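Lositz Card Evenings – Frequently Asked Questions

Who can play?
Everybody over 18. You do not need to be a member of any club. For the first visit, please bring an identity card, because Marlies Wallner must write your name in the player book.

When do you start?
Cards are dealt at 19:00. Late entry is possible until the first break, but you receive the same stack as all others and no extra chips.

How many chips do I get?
Every player starts with 2,000 in chips. The blinds go up after each level, and the levels are written on the sheet by the door. There is one re-buy, only before the break.

How many players sit at a table?
Maximum 8. When a table becomes too short, we move the player who would be next on the big blind.

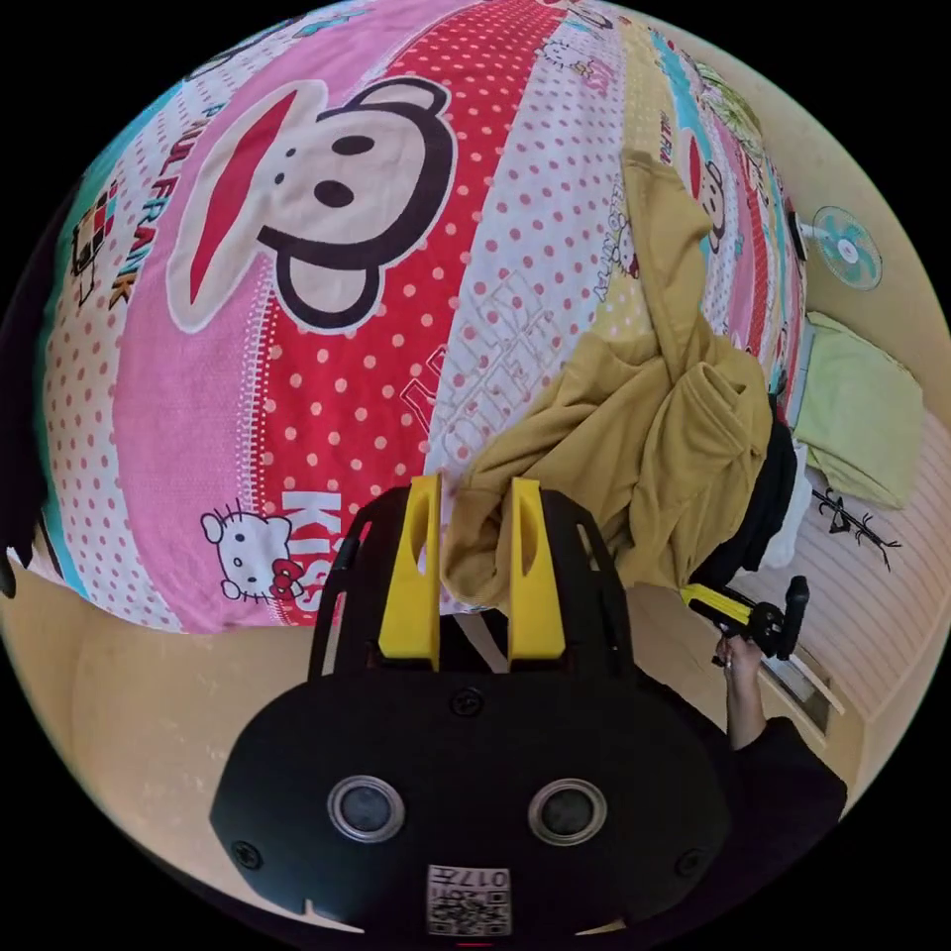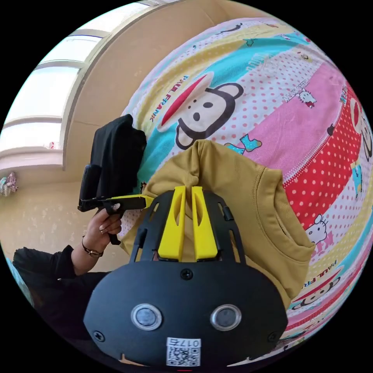
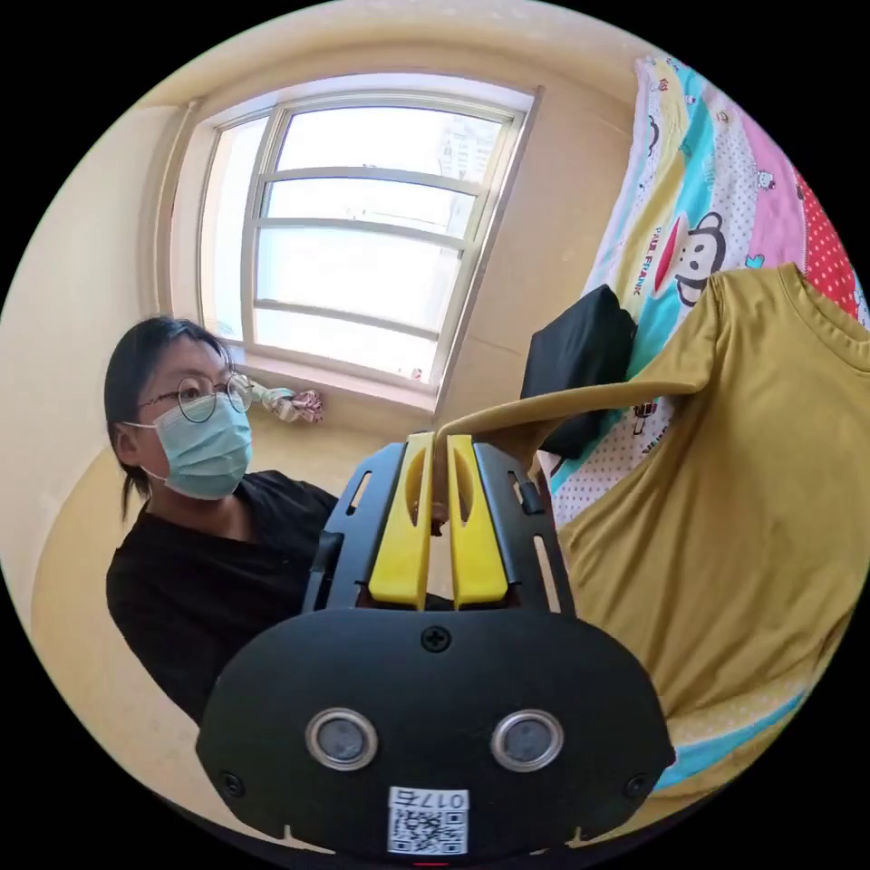 What happens if two players are out in the same hand?
The one who had more chips at the beginning of the hand gets the better place. If they had exactly the same, they share the points.

How does the season ranking work?
You collect points from September to May. The winner of an evening gets 200 points, and the lower places get less. Last season Iida Lehtinen won the ranking with 3,549 points – still our record.

Can I use my phone at the table?
Yes, but not while you have cards in your hand. Please make calls outside.

I have never played a tournament. Is it a problem?
No. Come half an hour earlier and ask for the practice table. We explain the order of the hands, the betting and how to protect your cards.

Is there a final?
Yes, in June, for the best players of the ranking. We play it in Hondville together with the Oksanen club, and their house rules are used there. Please read them before you travel.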